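Plaltwood Wire Shelf Box, Black Mesh With Wood Base: Long-Term Review

By Armelle Hoarau

I own too many small things and not enough flat places to put them, so I'm the person this shelf box was made for. Plaltwood sells it as an "open display and storage unit," which is a grand way to talk about three pieces of wire grid and a board. I bought mine in March, to sit on the white table I use for wrapping, sorting mail and pretending to pay bills. It's still there. I have opinions.

What you get

Three mesh panels in thin black wire, one wood base, a bag of clips and a folded sheet of instructions that shows you the finished box from two angles, both equally unhelpful. The front is open. There's no lid, no drawer and no shelf in the middle, although the picture on the carton has so many plants and candles in it that I had to read the side to be sure.

The base is a light tan with a faint grain. I like it more than I expected to. It makes the whole thing look a bit less like something that fell off a refrigerator.

Putting it together

The instructions say 8 minutes. I took longer, and I'm counting only the part where I was sitting down. The clips go on with a firm push, and my idea of firm and Plaltwood's idea of firm are far apart. I used the back of a spoon in the end. You get 11 clips and I'd have paid extra for a twelfth, having sent one under the stove in the opening round.

The side panels are meant to stand square to the back. Mine flare out toward the front, like a person about to hug an aunt. You can push them straight and they will stay straight until you look away. I stopped correcting them in the first week and have decided it makes it easier to get my hand in.

Living with it

Let's start with the mesh. The openings are small, so pens don't escape through the sides, and neither do rolls of tape, seed packets or the little screwdriver. My old rack was from Gardale and had gaps you could lose a paperback through. On this one I've lost a single paper clip, and I suspect it wanted to go.

You can hang things on the grid if you have hooks. Plaltwood doesn't give you any. I twisted a couple out of garden wire and they hold my scissors and the house keys. The scissors swing when I walk by, so people with light sleepers in the next room may want to hang something quieter.

Dust goes right through the mesh and settles on the base, where it's easy to wipe. It also settles on the wire, where it isn't. A dry paintbrush works. A cloth snags at every crossing, and I speak as someone who tried the same cloth three times.

Weight is no trouble. I've stacked catalogs in it until they touched the top edge and the base never bowed. What does happen is that the whole box creeps backward a little every time you slide something heavy in, until it meets the wall. I moved it to the wall and called that the final layout.

What to put in it

Loose items are a mistake. An open front is an invitation, and within a week my tidy rows had become a landslide. What saved it was a basket. Mine is a yellow plastic one from Huet, square with rounded corners, slotted sides and a little looped handle on opposite sides of the rim. I bought it for clothespins and it has been promoted. Everything small goes in the basket, the basket goes in the box, and when I want to work I pull the basket out onto the table and poke around in it like a raccoon. The yellow is very yellow. If you favor calm neutrals you'll want to shop elsewhere, but I've yet to misplace it.

Tunaden makes a lidded bin in gray that I tried first. It looked smart and I never once opened it, so that's where the warranty cards live now.

Measure before you buy any basket, and measure at the rim, where the handles stick out. The sloping sides will fool you. I took my numbers from the bottom and had to go back to the store with my receipt and my dignity in separate pockets.
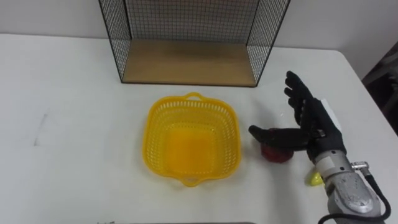

Good and bad

Good: sturdy base, small mesh, looks fine against a plain white wall, light enough to pick up with one hand.

Bad: clips, splayed sides, no hooks, instructions drawn by somebody in a hurry. The wire edging along the front of the base also has a slight lip on mine, so I lift the basket over it when I put it back.

Would I buy it again?

Yes, at the sale price. At full price I'd want the hooks and a written apology for the clips. If you already own a basket you like, take it with you to the store and try it in the display model. The clerk will stare. Mine did, and then asked where I'd gotten the basket.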